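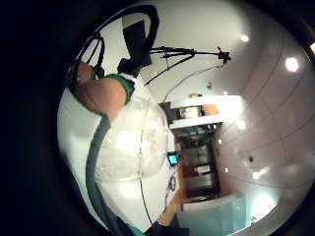
带饭这件事我已经做了一年多,中间断过两次,一次是搬家,一次是冬天感冒。前几天同事问我平时都带什么,我说了半天也没说清楚,干脆写一篇放在这里,下次再有人问就直接发链接。

先说为什么开始。我们公司在Hedville的东边,附近能吃午饭的地方很少,走得到的只有两家三明治店和一家叫Ibarra的小馆子。Ibarra味道不错,中午要排队,坐下来再等上菜,一个钟头的午休基本就没了。三明治店快,但是连着吃三天我就不想再看见冷面包。刚来的时候觉得新鲜,吃了半年,有一天翻了翻银行账单,把二月份所有的午饭加在一起,加上下午买的咖啡和零食,数字比我想的高不少。于是从下个月开始自己带。

后来我记过一段时间的账。开始带饭之前,一个月吃喝总共花掉1,107,带饭之后的第一个整月是972。差得没有想象中那么多,原因也简单:头一个月买了很多调料,还买了两个饭盒。再往后我就没有继续记了,记账比做饭还累。

饭盒的问题我想多说几句。最早用的是家里本来就有的塑料盒,微波炉一热,盖子就变形,第二次用就盖不严了。有一回汤漏在包里,把一本图书馆的书泡了,赔了钱。之后换成玻璃的,带卡扣,分量重一些,背着走路能感觉出来。玻璃盒的好处是红烧的东西装进去不会染色,洗起来也快,卡扣那一圈的密封条要拆下来单独洗,不拆的话两个星期就有味道。我现在固定用两个,一大一小,大的装饭和菜,小的装水果或者凉拌的东西。第三个买回来就没怎么用过,尺寸不对,放进包里要横过来。

米饭我一般周末煮一大锅,趁热分好,一份一份放进冷冻室。很多人觉得冷冻米饭不好吃,我觉得关键在于趁热装盒,盖上盖子,水汽留在里面,凉了马上冻。放在冷藏室里反而容易变硬,第二天就一粒一粒的,热多久都救不回来。冷冻的米饭早上从家里直接带走,到中午还没完全化,微波炉三分钟,中间拿出来拨松一次,和刚煮的差别不大。如果当天的菜汁多,我会把饭压紧一点,菜盖在上面一起热。

菜的话,试过很多种以后,留下来反复做的其实就那么几样。

番茄炖牛腩。做一次要两个多小时,但是人不用守着。炖好以后放一夜更入味,分成四份冻起来。土豆不要一起冻,解冻以后发渣,要吃土豆就当天另外煮。萝卜也一样。

肉末茄子。茄子先蒸,不过油,蒸软了撕成条,肉末炒香以后和茄子一起焖几分钟,最后放蒜。茄子颜色会发暗,不好看,味道没有影响。办公室人多的时候我会少放点蒜。

咖喱鸡。这个不用多说,Skundley超市里有现成的咖喱块,煮的时候水比包装上写的少放一点,带饭的时候不容易晃出来。鸡腿肉比鸡胸肉耐热,二次加热以后还是嫩的。鸡胸肉热完就像在嚼纸,我试了三次,最后一次是想证明是前两次没做好,结果还是一样。

豆腐干炒芹菜。这是少数可以带的炒蔬菜。绿叶菜基本都不行,早上炒的时候是绿的,中午打开就成了黄褐色,菠菜尤其明显。要吃绿叶菜就晚上回家吃,中午带西兰花、四季豆、胡萝卜、彩椒这些。西兰花焯水的时间要短,焯到还有点硬就捞出来,热的时候它自己会再熟一次。

卤鸡蛋。一次卤六个,放冷藏,每天带一个。卤汁可以留着下一锅再用,用之前煮开。

鱼我不带。有一次带了一块煎三文鱼,热的时候整个茶水间都是味道,Begoña Esteban走进来又退出去,把窗户打开了才重新进来倒水。她没说什么,后来我也没再带过。

说到茶水间,微波炉是另外一个问题。我们这层楼有12个人中午要用微波炉,微波炉只有一台,十二点整的时候一定排队。我后来改成十一点四十五分去热,热完放在桌上盖着,等手头的事情做完再吃,温度刚好。也有人反过来,一点钟以后再去。Julián Lozano一直是一点半吃饭,他说在家里就是这个点,已经改不过来了。他带的饭也很固定,小扁豆汤,土豆饼,偶尔有一点火腿,土豆饼是他周日做的,能吃到星期几我没问过。我尝过一块,冷的,放了很多洋葱,很好吃。后来我照着他说的方法自己做,翻面的时候散了,只好炒成碎的吃掉。他说锅要小,油要多,翻的时候不要犹豫,我还没有再试。
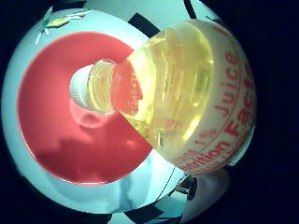
一瓶浅黄色的果汁,白色瓶盖。

喝的东西我基本不带。公司有热水,我放了一罐茶叶在抽屉里,夏天就喝凉白开。有时候从家里带个橙子或者梨,早上切好的苹果到中午会变色,泡一下淡盐水会好一点,不过有人吃得出咸味。葡萄最省事,洗干净擦一擦放进小盒子就行。香蕉放在包里容易压坏,我一般拿在手上,到了公司直接当早饭吃了。

时间安排是大家问得最多的。我的做法是周日下午做两个大菜,分好冻起来,星期中间再炒一两个快的补上。周日下午从洗菜到收拾完灶台,大概是一部电影的长度,我有时候真的就在旁边放着电影,看不了画面,听个声音。平时晚上做第二天的饭,控制在30分钟以内,超过这个时间我就会嫌烦,第二天就想出去买。所以晚上做的菜都很简单,切好就能下锅的那种。早上我不做饭,只装盒。我试过早上六点起来现炒,坚持了四天。

还有一点,晚饭多做一份,装盒的动作要放在吃饭之前。先把第二天的那份盛出来盖好,再坐下来吃。如果反过来,先吃再装,剩下的量永远不对,要么多出一口,要么少半盒。这个办法是我妈教的,她以前给我爸带饭也是这样,先盛饭盒,再盛碗。小时候我觉得这样很奇怪,饭刚出锅,最好的那几块排骨先进了饭盒。

保存方面,我自己的规矩是冷藏的菜不超过三天,冷冻的不超过一个月,每一盒上面贴一条纸胶带,用圆珠笔写上菜名和日子。刚开始不写,觉得自己肯定记得,结果冻硬以后咖喱和牛腩长得一模一样,有一次拿错了,带了一盒纯粹的卤汁去公司,没有肉也没有蛋。那天中午是去Ibarra吃的。

冷冻室的空间也要考虑。我租的房子冰箱小,冷冻室只有两个抽屉,上面一个放饭,下面一个放菜,冰淇淋就没有地方了。方形的盒子比圆形的省地方,用密封袋平放着冻最省地方,冻硬以后可以竖起来插着放,像书一样。缺点是袋子化开以后往外倒不干净,总有一层油挂在里面,洗袋子又很麻烦,所以我只有在盒子不够用的时候才用袋子。

去年秋天办公室里有几个人一起搞过一阵轮流带饭,Macarena Miranda起的头,一个人做四个人的份,一星期轮一次。吃别人做的饭是真的开心,Macarena做的焗通心粉我到现在还记得。轮到自己的那天压力就很大,四个大盒子要提着坐公交车,还要考虑谁不吃香菜,谁不吃猪肉。我做的是咖喱鸡,怕不够,多煮了半锅,结果又吃了两天咖喱。这个活动搞了两个多月,后来有人换了班,有人出差,慢慢就停了,没有谁正式说过不搞了。现在偶尔还会互相换菜,我拿卤蛋换土豆饼,这个交换比较稳定。

也不是每天都带。一个星期里我会留一天出去吃,不固定是哪一天,看心情,也看冰箱里还有什么。天气好的时候几个人买了三明治去河边坐着,比在工位上吃饭舒服多了。刚开始带饭的时候我对自己要求很严,五天都要带,少一天就觉得前功尽弃。后来发现这样坚持不下去,留出一天以后,剩下四天反而容易。

口味上也有变化。自己做饭以后盐放得越来越少,现在去外面吃会觉得咸,要一直喝水。油也少了,主要是油多了饭盒难洗。体重没有什么变化,有人问过我这个,确实没有,我下午照样吃饼干。下午四点那一阵饿,和午饭吃什么没有关系,带了一大盒饭也会饿。

最近在试的是拌面。面条带饭很难,煮好放几个小时就坨了,我看到有人说煮好以后过冷水,沥干,拌一点香油,酱汁另外装一个小瓶,吃之前再倒进去。试了两回,第一回香油放多了,酱汁挂不住;第二回好一些,黄瓜丝出了很多水,下次要分开放。荞麦面比普通小麦面的效果好,米粉最差,整块端起来能立住。

另外想做几个不用加热的菜,夏天微波炉那里太热,不想去站着。目前的候选是凉拌鸡丝、土豆沙拉和日式的玉子烧。玉子烧需要方形的小锅,我还在犹豫要不要买,厨房的柜子已经塞满了。有用过的人可以在下面留言说说好不好洗,谁家有不用了的想转让也可以告诉我。

牛腩的具体做法上次有人要,步骤比较长,我另外写一篇,应该会在下个周末贴出来,这周冰箱里还剩三盒咖喱要先吃完。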